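Cushion pickup keeps slipping, humanoid class project
Forum: Student Robotics > Manipulation

Divitz
Posted August 29, 2019

Our class project is a tidy-up task. The robot has to lift a cushion off the floor and put it on a seat. The demo is in September. With a smooth foam block the grasp succeeds on nearly every trial. With a fabric cushion the fingers close, the wrist starts up, and the cushion slides out. Finger current limit is at 200 in the config. Raising it makes the hand motors trip. Control loop is 144 Hz, no tactile sensing, one arm doing the work. Is this a force problem or a planning problem?

Lovemwood
More force. Or put rubber tape on the fingertips. We had the same thing at our club and tape fixed it.

Chrysanthi Panagiotou
Planning, mostly. Your limit is probably fine for a foam block because the block does not change shape. A stuffed cushion does. When the fingers close, the filling moves away from them and you end up holding a thin layer of cover, or air.

Change these before you touch the current limit:

Approach. Do not target the centroid. Target a fold or a corner, where the fabric gathers. Press down first, let the filling shift, then close.

Closing speed. Close in 2 stages. Stage one to light contact, wait, stage two to your limit. The wait matters more than the final value.

Lift. Raise a few centimeters, hold, compare the hand opening with the value at closure. If it has dropped, set down and regrasp.
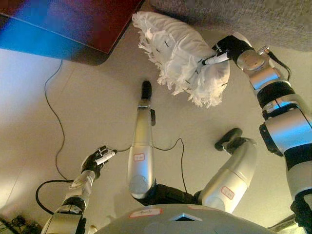 Fringe and loose threads are a separate issue. Depth readings along a fringed edge are noisy, so mask that side out when you choose a grasp point. Also check that threads do not get into the finger joints. Inspect the hand after each session and pull them out with tweezers.

If one arm still drops it after 3 regrasps, bring in the other arm from the opposite side and lift with both.

Barnabás Gál
Agree with the above. Tape helped us on vinyl and did very little on loose-weave covers. Log finger position on every trial, including the good ones, or you will have no baseline to compare the slips against.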